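Hwa-young Heo @hwayoungheo
I promised some of you a thread about flowers, and how I stopped wasting money on them. English is my third language, so please be patient with me. 1/

When I moved to Wikmont I bought one big bunch each week. It looked wonderful for three days. Then the water became cloudy, the tulips fell over, and I felt guilty until I threw everything away. 2/

In October I took a short evening course at Filetti, the flower shop near the station. The teacher was Yi-chun Lau. There were 17 of us and one very small sink. I learned more there than from all the videos I had watched. 3/

First lesson: cut the stems again when you come home, even if the shop already cut them. Take off one inch, with a sharp knife or good scissors. Old kitchen scissors press the stem flat and it drinks badly. 4/

Second lesson: no leaves under the water. I had always left them on, since I thought they looked natural. They rot, and the smell comes from there. 5/

Third lesson, and for me the most useful. Divide the bunch. One bunch in one large vase needs many stems to look full. The same bunch in small vases looks generous, and when one flower dies you lose only that one. 6/

So I began to collect vases with narrow necks. Most are from the Itwood flea market. I never pay a lot, but I must confess that I now own too many. My husband Kyung-tae has asked for one shelf back. 7/ 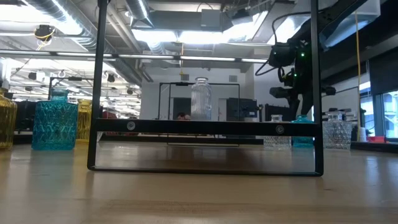 Glass on a wooden table, with an amber-yellow vase at the far left.

Colored glass has one more advantage: you do not see the water so clearly. With clear glass I change it every second day. With amber I am a little lazier, and I should not be. 8/

How to wash a narrow vase: put in a spoon of uncooked rice, a little warm water and one drop of dish soap. Swirl it gently, wait, swirl again. The rice reaches the places where the brush does not go. Do not use hot water on old glass. 9/

What I buy now: carnations (please do not laugh, they last two weeks), chrysanthemums, and eucalyptus when it is cheap. What I no longer buy: poppies. They are beautiful, but in my apartment they lose their petals by the next morning. 10/

Ju-won Ki asked me about the small packets of flower food. Yes, use them, but divide the powder too. I used to put a whole packet into a tiny vase, which is much too strong. Read how much water the packet is meant for. 11/

Also keep the flowers away from the fruit bowl. Ripe bananas and apples give off a gas which makes many flowers age faster. I had mine side by side for two years. 12/

Yi-chun will teach the course again in spring. I do not know the price yet. When she tells me, I will add it under this post. 13/13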